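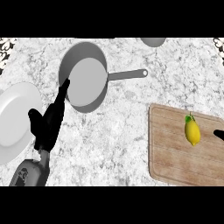

Nirska questions "lifetime" claims on non-stick pans

2020-03-25 — Kitchenware retailer Nirska will stop using the word "lifetime" on its own-brand Treler pans, after a customer survey gave it little reason to carry on.

The firm put its questions to 3,858 buyers in January. Only 5 per cent said they still used a non-stick pan bought ten years ago.

"Everyone in this trade prints 'lifetime' on the box, and I have yet to hear whose lifetime they mean," said Zulema Daza, head of buying. "We did it too. I'd like to see the proof before we do it again."

Treler pans will carry a plain 60-month guarantee instead. Nirska has also asked its suppliers, Medina and Timon, for their wear test results. Medina has replied — with a brochure.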